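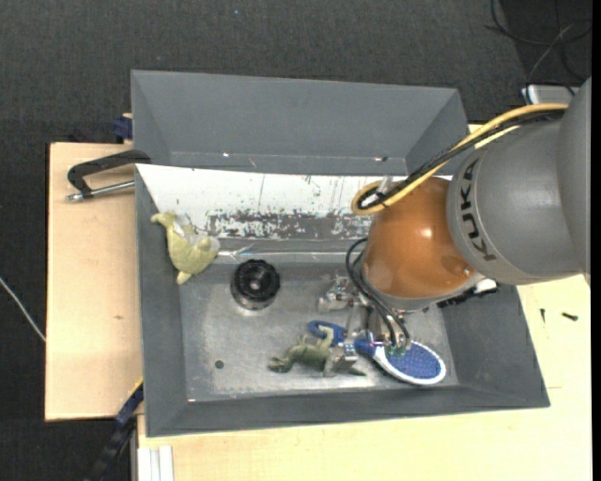
A grey bin on a light wooden work surface, beneath a KUKA robot arm.

Poltness to change packaging rules for small parcels in December

Shops and home businesses that send goods through the Poltness parcel depot will have to follow new packaging rules from December, the town's business office said.

The biggest change covers loose fill. Foam peanuts and shredded plastic will no longer be accepted in parcels handed over at the Gallagher Street counter. Crumpled paper, cardboard inserts and molded pulp are all allowed. Parcels that rattle when tilted may be handed back to the sender for repacking.

Labels are also covered. The address has to be on the largest flat side, and it can't be folded over a corner or covered with shiny tape. Old labels must be taken off or blacked out before a box is used again.

Obinna Iyamu, who manages the depot, said damaged and misread parcels had taken up more staff time over the past year.

"Most of what comes back to us is a good box with not enough in it, or a box with two addresses on it," Iyamu said. "We end up holding it on a shelf and trying to reach the sender, and a lot of senders don't leave a phone number."

The depot will keep damaged or unreadable parcels for 10 days. After that they go to the returns office in Orkent, where the sender can collect them with a receipt. There is no storage charge during the holding period.

Some sellers say the change is coming at a bad time. Shoshana Sorensen runs Zular, a shop on the north side of town that sells candles and glassware by mail. She said she still has nearly 3 months of foam fill in her stockroom and can't return it to her supplier.

"I don't mind paper. It works fine for the candles," Sorensen said. "Glass takes a lot more of it, and the boxes I have are the wrong size once you pack it that way. I would have bought different boxes in the summer if I'd known."

She has asked the business office to let sellers use up foam they have already paid for. The office said it had received the request and would reply before the rules start.

Parcels dropped off at corner stores will be checked under the same rules when they reach the depot. Store clerks won't be asked to inspect them. Mail sent in padded envelopes isn't affected, and neither are crates or anything else that goes out by freight.

The depot will hold three drop-in sessions on packing and labeling, all at the Gallagher Street counter and all starting at 6 p.m. Senders can bring a packed box and have it looked over. Each session will cover the same material, so there is no need to attend more than one. Places don't have to be booked.

A printed guide with box sizes and paper fill amounts is available at the counter and at the public library. Sellers who send parcels in bulk can ask for a copy to be mailed to them.

Clean foam peanuts can be left at the Orkent recycling yard during normal opening hours. The yard asks that they be tied in clear bags. It doesn't take shredded plastic, which should go out with household trash.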